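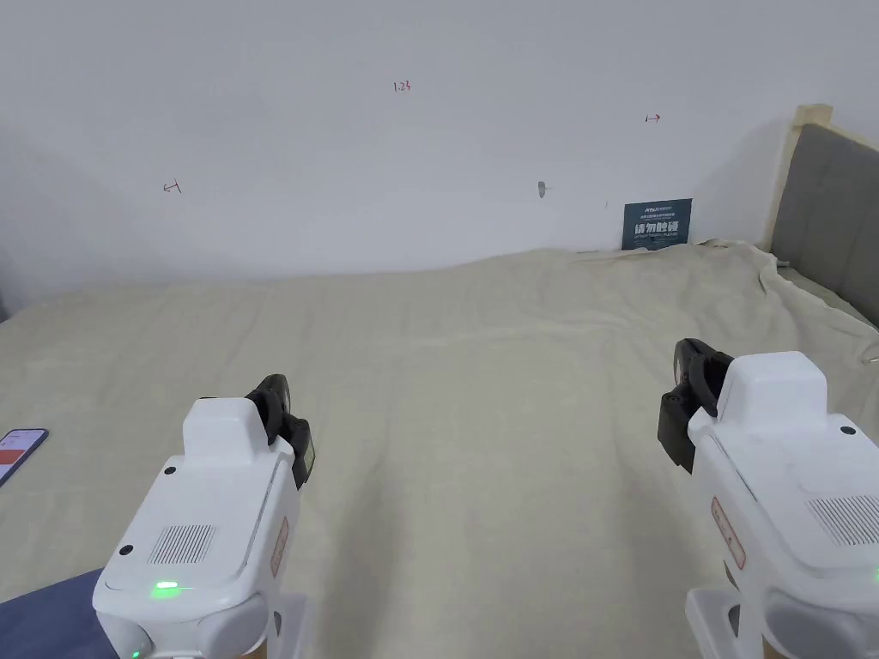
A cream sheet, not yet spoken to, on a bed with a gray padded headboard.

**Renham asks the public to make one bed, slowly**

*Free bed-making evenings start in October at the Asport showroom*

ASPORT — Renham, the bedding shop that has spent 17 years selling people sheets and then leaving them alone with them, will open its back room this October for a run of free bed-making evenings. The course is called Cutska. It has four sessions, one bed and no certificate.

The idea came out of the shop's spring customer survey. Renham received 2,606 replies, mostly on the subject of delivery. In the box marked "anything else," 326 people wrote that they could not get a sheet to lie flat, and several of them used language the shop has chosen not to reprint.

"We read every one," said Ruairi Guthrie, who runs the showroom and will teach the course. "I had thought people were coming back for new sheets because they liked ours. A fair few were coming back because they blamed the last one."

Session one deals with the sheet itself. Students will learn to find the long side before they start, a skill Guthrie describes as most of the job. They will also learn to shake a sheet out once, with conviction, and then stop. Repeated shaking is a form of worry and does nothing for the creases.

Session two is for pairs. Couples, roommates and parents with reluctant teenagers are all welcome, and anyone who comes alone will be matched with somebody at the door. Each person takes a piece of the cloth and lifts, and the argument about whose end is whose may begin.

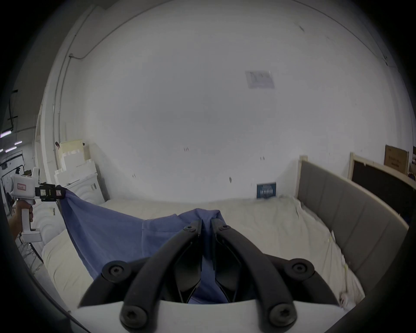

*Photo: Renham showroom, Asport*

Blue is the practice color this season. Guthrie picked it so that students can tell at a glance what they are holding and what they are meant to be covering, a distinction that gets harder than you'd expect with white on white at seven in the evening.

Session three goes down to the bare mattress. Renham recommends taking everything off the bed now and then and having a look at what you sleep on. Students will air it, brush it, read the label (many will be meeting theirs for the first time) and turn it if the label says it can be turned. Strong backs are useful here but are not required, and the shop would like it noted that last year's mattress demonstration ended with only one lamp lost. 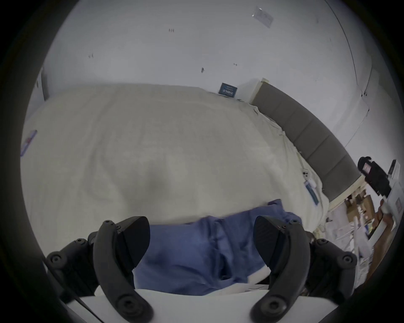

Photo credit: Renham / Cutska course

The last session covers folding. Flat sheets and pillowcases come first. The fitted sheet has been given the final half hour, with tea. Guthrie has a method, learned from his aunt, and says it works on most fitted sheets on most evenings. Students who prefer to roll theirs into a ball and shut the closet door on it will be shown how to make a tighter ball.

"I'm not going to tell anyone their life will change," Guthrie said. "You'll have a flat bed. Then you'll get in it and wreck it, and that's fine — that's what we sell them for."

Sessions begin at 7 p.m. and run for 90 minutes. Places are free, but please book at the Renham counter. Bring a sheet from home if there is one you have a grudge against. Clean ones only.

Parking is behind the Ha bakery, next door. The bakery closes at six and has asked us to mention that it does not keep rolls back for late arrivals.

**Press contact:** Ruairi Guthrie, Renham, Asport. Mornings are best.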